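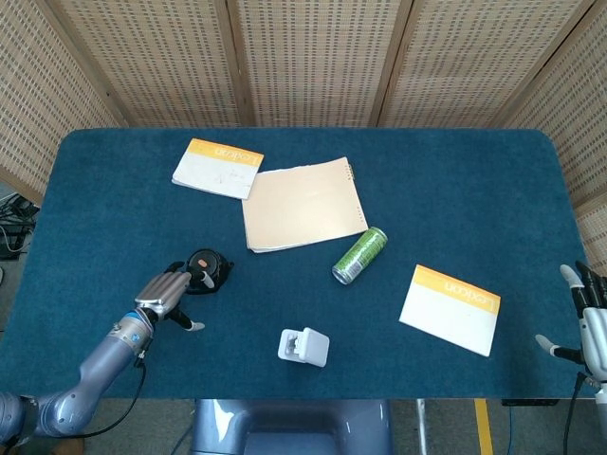
Woven rattan or cane folding screens standing around a table with a blue top.

Folding screen
Last updated: June
Reading time: 2 min

A folding screen is a set of upright panels joined so that they can stand up on their own and fold flat when you're done with them. I've been fond of them since I was small, so forgive me if I run on a bit in this entry (I wrote most of the furniture pages here, and this is the one I keep coming back to).

History

Screens go back a very long way in China, where the early ones were heavy single pieces that stayed put. The folding kind spread to Japan and Korea, and later on to Europe, where people went slightly mad for lacquered ones. By the 1800s you could find them in dressing rooms, sickrooms and drafty parlors. Lovely painted ones got most of the attention, but plain ones did most of the work!

Construction

Most screens have three to six panels. Each has a frame, usually wood, and something filling it — paper, silk, leather, cloth or woven cane. Cane is my favorite by a mile. It lets air and a little light through, it weighs next to nothing, and a small break can often be mended if you catch it early. Rattan is the plant and cane is the outer skin peeled off it, though shops use both words for pretty much anything woven and tan.

The hinges matter more than you'd think. Ordinary ones fold one way only, while double-action hinges swing both ways and let you set up a zigzag or a curve as you please. A screen opened out dead straight will tip over, and I have the dented lamp to prove it.

The Clekden pattern

Around our way the best-known type is the Clekden screen, made at the Berhe workshop in Andcombe. Berhe's old order book lists 3,007 panels, and the standard one stood 64 inches tall. They had narrow posts and a tight weave, and they turn up at estate sales all over the county. I've bought two and regretted neither.

The museum at Skukirholm keeps 26 of them, a few with the first hinges still on. Go in the morning if you can, when the sun comes in low through the weave and puts little dots all over the floor.

Care

Dust cane with a soft brush and wipe it now and then with a barely damp cloth. Keep it away from radiators — dry cane cracks. If a panel sags, dampen the back and let it dry slowly, and it will often pull itself tight again by the next day.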